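5. The Open Day as a Test Condition

5.1 Setting and program

Most of what we know about garment handling at Valdovinos comes from quiet mornings with the door shut. The August open day was the other kind of data. Over the course of an afternoon, 69 visitors signed the sheet at the entrance, and a further number, whom we must estimate by the disappearance of cookies, did not. They had been promised a robot that could deal with laundry. What they got was a two-armed station at work on denim, which is to laundry roughly what piano moving is to interior design.

The program was drawn up by the second author, Melquiades Lozano, who believes that a demonstration should have a beginning, a middle and an end. The station was therefore scheduled for runs of ten minutes with a short talk between them. The first run started on time. We record this because it is the only one that did.

The control software was Gudix, in the same version used for the trials in Section 4, with a single change: the speed limit was lowered for the benefit of the people standing nearby. Several visitors took the resulting pace for thoughtfulness. One asked whether the robot was making up its mind, and Vanderleia Araújo, who was presenting, said that this was a fair summary of the planner.

5.2 The material

Denim was chosen over the cotton squares of our earlier work for two reasons. It is stiff enough to hold a fold that nobody asked for, and it comes with attachments. Seams, tabs, linings and belts all offer the gripper something to close on, and a grasp on the wrong one of them can look perfectly respectable until the arm moves away. In Section 4 we treated such cases as a single failure class, "secondary feature grasp." At the open day they became the main attraction.

Figure 3 gives the view from the wrist during one of the afternoon runs. The inner face of the right finger carries the crosshatched texture discussed in Section 3.2; the worn patches on the left one will be familiar to anyone who has kept a set of fingers past its replacement date.
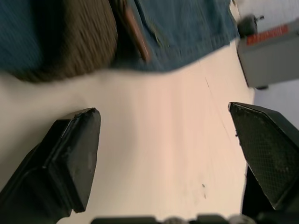

Figure 3. Wrist view with the fingers open over the table. Denim, with a brown fuzzy section and a narrow brown strip, lies across the top, blurred by motion.

We had expected the wrist view to bore people. It was relayed to a monitor at the side of the room, mainly so that our own staff could follow the approach, and within the first hour it had drawn a larger crowd than the arms themselves. Visitors were quick to find the difficulty in it. At close range there is very little garment and a great deal of table, and the shape that was obvious from a standing position becomes an edge, a color and a guess. A retired upholsterer from Callero watched two full runs and then explained to the first author where she would have put her thumb. Her suggestion has since been tried and is better than ours – see Section 6.

5.3 The belt task

The task with the longest explanation was also the most popular. A pair of shorts was laid flat with a belt through the loops, and the two arms were to work along the waistband, one at the free end of the belt and one near the buckle. For a person this is barely a task. For the station it means holding a strip of leather that bends willingly in one direction and hardly at all in the other, next to a sheet of cloth that will follow along if given the slightest excuse.

The trials in Section 4 allowed the station 600 seconds per attempt. Lozano cut this to 400 for the open day, on the grounds that an audience has a time limit of its own. His figure was generous. By our notes, attention began to drift after around 30 seconds without visible motion, and came back at once whenever a gripper touched the leather. Children were the exception and would watch a stationary arm for as long as anyone let them.

We made no attempt to clear the back of the table. The bottles, the yellow duck box and the pair of small pink shoes stayed along the wall during the work, and the shoes in particular drew questions. Three separate visitors wanted to know whether the robot could put them on somebody. It cannot, and the Vurness safety guidelines, under which the station is operated, would have a good deal to say if it tried.

The view from above was the one we used for the talks. With the right gripper at the waistband and the left one closed on the end of the belt, Araújo could point to each contact and ask the room what would happen next. The room was usually wrong, in much the same way as our first three planners. 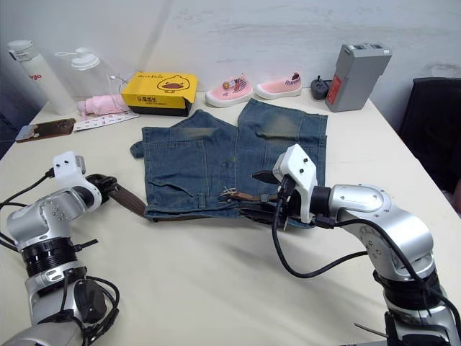

5.4 What the visitors asked

Questions were written down by whichever of us was not talking. They fall into two groups of unequal use.

The larger group concerned price, availability and fitted sheets. The smaller group concerned the work, and we found it uncomfortably good. Why does the arm not use the edge of the table? Why flatten the cloth first if it is going to be picked up again? Our answer to the second was that the perception module prefers it that way – an answer that sounded much more convincing when we wrote it in Section 3.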